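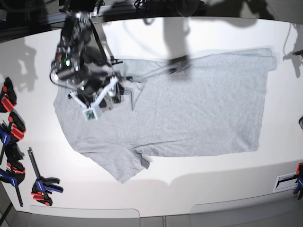

Mudis Clothes Share: notes from the Wednesday get-together

Started at 6.30pm, finished when the kettle ran dry. Notes by me (Naledi Hlongwane) and typed up the same night, so blame tiredness for any spelling. Darius Dzene was in the chair, which was the wobbly one. Good turnout otherwise, and sorry to those who couldn't get over from Wostov with the buses the way they are.

Last time's notes

I read them out, people nodded. One correction: I'd put that the coat rail was going by the window and it's going by the door. The new blinds are up and they do help in the mornings. The February takings came to £1,437, and Darius said well done to everyone who stood in the cold for the Saturday sale.

T-shirts

This took up most of the evening and I'm going to put it down fully, as we always agree things about T-shirts and then do them five different ways by the weekend.

The trouble is the shelves. We had a lovely neat stack on the left-hand side for a whole day and then somebody went looking for a medium and the lot slumped. Darius thinks we're folding them too wide. I think we're folding them before they're properly flat, and I said so at some length (sorry). What we've settled on is to spread each one out on a table first, sideways on, so the neck is to your left and the hem is to your right, and smooth the body from the middle outwards before anybody folds anything. Sleeves come after that. If a cuff has rolled or bunched up, pull it out straight with your fingers, don't just fold it in and hope!

We then had a long back and forth about thirds or halves. Thirds won. So it's one side in, sleeve turned back along itself, other side in, same again, then hem up towards the neck and over once more. The finished thing should fit on the shelf with the front facing out. I've still got the cardboard template from last year and will bring it in, though half the room reckons it's quicker by eye.

The plain greys came up separately. Soft grey marl is far and away what people ask for, and it shows every crease, particularly the long slanting ones you get across the front from being stuffed in a carrier bag. A quick smooth with the flat of your hand sorts the faint ones. Anything deeper goes on the ironing pile and NOT back in the bag it came out of.
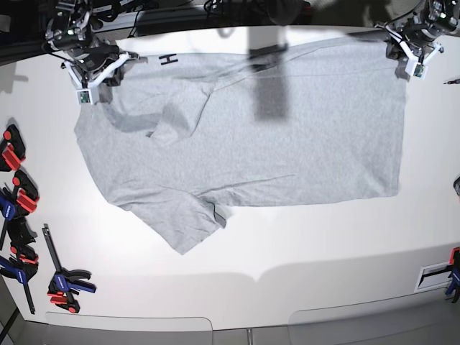
What about shirts with lettering on them, do they go in with the plain ones?
They go on the printed shelf, even if it's a single letter. Fold them so the print ends up on the outside where people can see it, and if you've got a flap of fabric lying over the top, turn it back and check there isn't a letter hiding underneath.

That was from one of our newer helpers and I thought it was a fair thing to ask. Darius added that anything with a school name or a firm's name on it should come to him first, and we'll decide between us. We don't mind a faded holiday shirt. We do mind sending a child off in somebody's old works uniform.

Holes and marks: look at the underarms, the neck and the bottom hem, in that order if you can manage it. I'd been doing hem first and kept forgetting the neck. A small hole in a seam is mendable and goes in the blue bucket. A hole in the middle of the front goes to rags, and please cut off any buttons or decent trims before it does. We got through the last tin of safety pins holding notes on to the mending, so could people start using the paper tags again? They're in the second drawer with the string.

Sizes. We've run out of the little stickers. I've ordered 900 from Grureo and they should be here before the next sale. Until then write the size on a slip and tuck it in the neck. Pencil, please, after what happened with the biro.

Tables

We talked about surfaces for ages. The pale tables are best for sorting on, no argument, you can see the outline of the thing you're laying out and any fluff or loose threads show up straight away. Dark tops are fine for white shirts and hopeless for navy. I've asked that whichever table gets used for folding is wiped down before the first pile comes out, and that mugs live on the windowsill. Two people looked very guilty at this point.

The lamp over the sorting end throws a big shadow if you stand in the wrong place, and I missed a mark on a collar last week that was plain as anything in daylight. We'll try moving the lamp to the other side. Darius is bringing an extension lead. 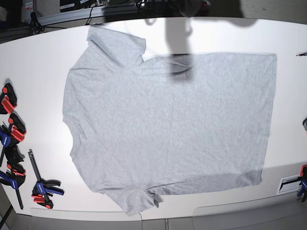 Grey T-shirt laid out sideways on the white table, neck to the left and hem to the right.

Rails and hangers

Shorter, thank goodness. We have 100 hangers coming from Kütt, the slim sort, and they're for blouses and dresses only. T-shirts don't go on hangers any more! They stretch at the shoulders and then sit there looking sorry for themselves until the end of the season. If you find one on a rail, take it off, fold it and put the hanger back in the crate.

The long rail still leans. We had a go at tightening it before the meeting and it leans the other way now. It's usable for light things, coats stay by the door.

Bags

Paper bags are nearly finished and people have been very good about bringing their own. We agreed to keep a small stack under the till and not offer them unless asked. Clean carrier bags are welcome, folded flat please, I'm not untying any more of those little triangles.

Who's doing what

Me: template, tidying the tag drawer, chasing the stickers.
Darius: extension lead, lamp, school and firm shirts, a proper look at the long rail.
Everybody: grey T-shirts first on sorting morning, then the printed ones, then whatever's left.

Any other bits

The radio is back from being mended and has been asked to stay off during the busy hour. There's a single brown glove in the lost box if it's yours. Cake was lemon and went quickly.

Next one is same day, same time, and could someone else bring milk.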